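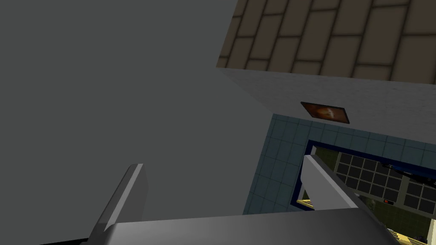

4. Puesta en servicio en la cocina y reparto de tareas con el personal

4.1 Antes de empezar

Este capítulo va dirigido a la persona responsable de turno. Supone que el brazo Brinell ya está fijado a su base y que la simulación de la cocina se ha cargado en el puesto de control, según el capítulo 3. Los recorridos se prueban primero en simulación y solo después en la cocina real.

Tenga a mano:
- la hoja de tareas del turno
- la llave de modo (Manual / Automático)
- el código de responsable

ATENCIÓN: Nadie debe permanecer dentro de la zona marcada en el suelo con la llave en Automático. La pinza puede cerrarse sin aviso acústico.

4.2 Comprobación de la pinza

1. Gire la llave a Manual.
2. En la pantalla, pulse Pinza > Abrir. Los dos dedos deben separarse por completo.
3. Abra la vista de la cámara de muñeca. La palma debe verse en la parte inferior de la imagen y los dedos por encima de ella.
4. Si la vista aparece girada respecto a la cocina, no la corrija. La cámara gira con la muñeca y el programa lo tiene en cuenta.
5. Pulse Pinza > Cerrar y vuelva a abrirla. Repita la operación 8 veces.

Nota: Un dedo puede tapar parte del hueco al que se acerca el brazo. Para ver el hueco entero, retire el brazo 50 mm con la flecha de retroceso.

4.3 Prueba de un recorrido

1. Seleccione Simulación en el menú de origen.
2. Elija la tarea y fije la velocidad en 50 mm/s.
3. Pulse Iniciar y siga el recorrido hasta el final. Si un dedo toca un marco o una pared, pulse Parar y anote el número de paso.
4. Repita el recorrido a 300 mm/s.
5. Guarde el resultado. La memoria admite 128 recorridos; al llenarse, el sistema pide borrar uno antes de continuar.
6. Firme el recorrido con el código de responsable. Sin firma no se puede pasar a la cocina real.

4.4 Cambios en los puestos

El brazo se ocupa de mover recipientes entre estantes y encimera. El personal conserva la preparación, el control de temperaturas y la limpieza, incluida la de la propia pinza.

En la cocina de Hokham, Anika Escobedo reorganizó el turno de mañana de este modo: quien antes cargaba los estantes pasó a revisar los recorridos y a reponer género. La primera semana hubo que dejar más tiempo entre tareas, y el cambio de turno se alargó por la lectura de la hoja de incidencias.

Al asignar los puestos:
1. Nombre un responsable del brazo por turno y un suplente.
2. Explique al equipo qué tareas dejan de hacerse a mano y desde cuándo.
3. Anote en la hoja de incidencias cada parada, aunque se haya resuelto en el momento.
4. No use el registro de paradas para valorar a los empleados. Recoge el estado del equipo y no indica quién trabajaba cerca.

PRECAUCIÓN: Si se mueve un mueble o se cambia un estante de sitio, anule los recorridos afectados y repita el apartado 4.3.

Para los turnos con dos brazos, consulte el anexo Pledton.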